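Rutherford clothing swap returns for winter, with a mending table this time

2026-06-19

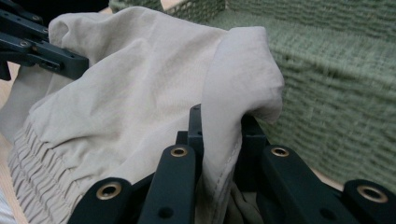
If you've got a winter coat at the back of the cupboard that hasn't been anywhere since the kids were small, the Rutherford clothing swap would love to have it. The swap is back at the old Weser Street hall next weekend, and going by the number of people who have been ringing the library to ask about it, there'll be a queue out to the footpath again.

For anyone who missed the last one, it works on tokens. You bring in clean clothes that still have some life in them, you get a token for each piece, and you spend your tokens on whatever takes your fancy. There's a limit of 10 pieces a person (last time one family turned up with a trailer, and a very generous trailer it was, but the sorting went on until well after dark). Entry is $2, which goes towards the hire of the hall, and children get in free.

The last swap took in more than 300 garments, and the organisers were especially pleased with how many work shirts and school jumpers found new homes. Plain, everyday things went first. The sequins, sad to say, mostly went home again.

New this winter is the mending table, run by Nathalie De Bruijn, who many locals will know from her years doing alterations at the Vastia arcade. She'll be there all morning with two sewing machines and a biscuit tin of buttons that she has been adding to for longer than she cares to say.

"People bring me trousers and apologise for them," she said. "I tell them it's a hem, love, it's 10 minutes. Sit down, I'll show you, and next time you can do the other leg yourself."

She is happy to look at hems, loose buttons, small tears and dropped linings. Zips she will do if the morning is quiet, and she has asked us to mention, kindly, that it probably won't be. Leather is beyond her machines, and anything needing a full day's work is better saved for the evening sewing classes, which start up again in September and still have a few places going.

The Zurkby bakery is doing the morning tea, with pumpkin scones and the apple slice that sold out so quickly last year, and there'll be a kettle on for anyone who'd simply like to come in out of the cold and have a chat. You don't need to bring clothes to do that.

Doors open at 9 am and swapping finishes at noon. Clothes can be dropped off early at the library's front desk, washed and folded please, in a bag with your name on it so your tokens can be waiting for you. Underwear, pillows and single socks can't be taken. Baby clothes very much can, and there is always a shortage of men's jackets in the bigger sizes, so do have a rummage.

There are 40 parking spots behind the hall, entered from the laneway, and the side door has a ramp. Anything left over at noon will be bagged up and passed on to the op shop across the road.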